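Search
Search this site...
Go
Kerkunlow > Travel writing > Work with us > Regional writer

Regional writer wanted (must like buses)

Kerkunlow is a travel site for people who read the whole article before booking and then book something else. We cover small cities, slow routes, and the kind of museum that has to be unlocked for you. We are looking for one freelance writer to take over our inland section, as the last one went to look at a lighthouse and has decided to stay near it.

The section is called Saliba, after a bus stop our founder once spent a night at. It has its own readers, and they write in. They will tell you when a ferry timetable is out of date, and they will tell you in capital letters.

What you would be doing

You would file 3 pieces a month. One is a long destination guide of up to 3000 words, with prices, opening hours, and directions that work for a person with a suitcase. The other two are shorter and looser: a market, a day trip, a regional dish, a hotel breakfast that deserves a warning. We also ask you to update one old guide each month, and we have plenty of old guides. A few of them still recommend internet cafes.

Writers also take a turn at our packing and food-for-the-road column, Mono, where the subject is always a single item. Past columns have dealt with the sarong, the door wedge, and the lunch container. The lunch container drew more mail than our entire coverage of the Alps.
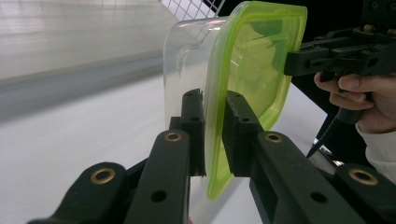

Who we are after

You have spent real time in at least one region that people usually cross at night. You can read a bus schedule in a language you don't speak, or at least know who to ask. You write plain English and can describe a town square without using the word "vibrant." If you can't, we have an editor who removes it, but she gets tired.

You don't need a degree, a following, or a drone. We would prefer that you leave the drone at home.

You do need to be okay with editing. Every guide goes through two rounds, and the second one is mostly about train stations. Hanan Shboul, our commissioning editor, has strong opinions on whether a station is "a short walk" from anywhere, and she will ask you for minutes. 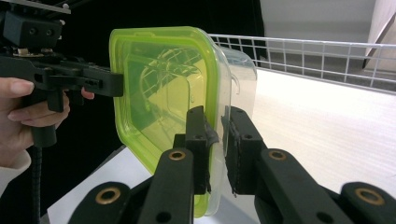 Trips are usually 6 or 7 nights, planned with us ahead of time. We pay for transport, a clean room, and meals within reason. Reason is defined in the contract at more length than you might expect. We don't accept free stays from hotels, and you can't either – that includes the fruit basket, if it comes with a note from the manager.

The fee is per piece, paid the month after it runs. We'll give you the rates on the first call, before anyone has to be charming. You keep the right to reuse your work after a year. Photos are welcome but optional, and paid separately when we use them.

How to apply

Send us two samples, published or not, and a paragraph on the worst place you ever enjoyed. Skip the cover letter. If you want to pitch something, pitch a place you could write about tomorrow. Please don't pitch Dolley – we have four unpublished drafts on Dolley already, and they disagree about the cable car.

Use the contact form and put "Saliba writer" in the subject line. We read applications as they arrive through the end of August, and we answer all of them, some more quickly than others. Calls are held on Friday mornings, and the first trip goes out in the fall.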